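Workshop & Laundry > Storage > Rails, hooks and hanging baskets

Getting more out of a short wall

Most sheds and laundries have one wall that does all the work and two or three that do nothing. The usual fix is another shelf, and shelves fill up with half-empty tins. A rail with a few things hung from it holds less, but you can see all of it and move it when the job changes.

These notes come from fitting out a single garage bay in Irnolville, plus a few corrections from Borghild Söderlund, who has put up a lot more rails than I have.

Choosing the rail

Aluminium is the easiest to live with. It doesn't rust near a tub, it cuts with an ordinary hacksaw, and it is light enough to hold up with one hand while you mark the holes. Steel is stiffer and better for spans over 1.2 metres. Timber dowel sags.

Buy the rail before the hooks. Hooks are sold to suit a particular thickness and the packet often doesn't say which. Take an offcut to the shop in your pocket.

File the cut ends, then run a fingernail along them. If it catches, keep filing. Plastic end caps are cheap and stop hooks sliding off when you grab something in a hurry.

Height and fixing

Stand at the bench with your elbows bent and reach forward. Mark where your fingertips land, then go up a hand's width. For most adults that puts the rail well below where they would have guessed. If two people share the bench, set it for the shorter one.

Find the studs first. In plasterboard, a rail that gets pulled on every day will work loose from hollow anchors no matter what the packet claims. If the studs are in the wrong place, screw a batten across two of them and fix the rail to the batten. In brick, use a masonry bit, vacuum the hole, then push the plug in flush.

Leave a gap behind the rail of at least two fingers. Hooks need it, and so does the cloth when you wipe the wall down.

What to hang

A basket in the middle and paper at the end is a good place to start. Small hand tools, tape and pencils go in the basket. Instruction sheets, sandpaper and receipts go in a file holder, which would otherwise end up lying on the bench under something wet.

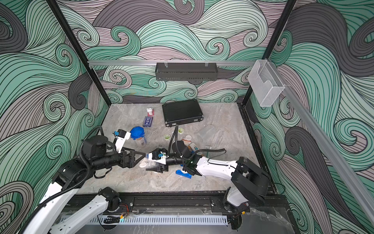

Baskets and caddies

Slotted or perforated baskets are better than solid ones. Sawdust falls through and you can see when you are down to the last pencil. Anything very small will also fall through, so line the bottom with a piece of non-slip matting cut to size.

Check how the basket hangs. Two hooks or clips at the top corners are enough for light things, but the basket will swing forward at the bottom if you load the front. Stick a felt pad on the back, low down, and it will sit straight.

I weighed what was in mine after a year. Of the 323 grams, 178 was dried-out markers.

Imad Saliba keeps his chisels in a hanging basket, points down, in a cork block. I wouldn't do it without the cork.

Walls behind the rail

Bare plasterboard gets grubby behind a rail very quickly. Gloss enamel wipes clean but shows every dent. Patterned covering hides marks much better than plain, and a busy pattern hides them best. Its one drawback is that small dark items are harder to pick out against it, so keep those in the basket.

Wash the wall before you stick anything to it. Sugar soap, rinse, leave overnight. Start at the centre and smooth outward with a dry cloth. At the corners, cut into the angle with a new blade instead of trying to fold the sheet around. Fit the rail last so the edges are trapped behind the brackets.

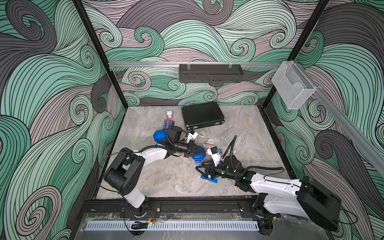
A rail across the back wall, with a perforated basket hung near the middle.

Upkeep

Tighten the bracket screws in January, or whenever you do the smoke alarm. Wipe the rail with warm water and a drop of detergent. Skip steel wool on aluminium, it leaves grey smears that come off on your sleeves.

Empty the basket completely twice a year. Test the pens, throw out the odd screws, and put back only what you have used.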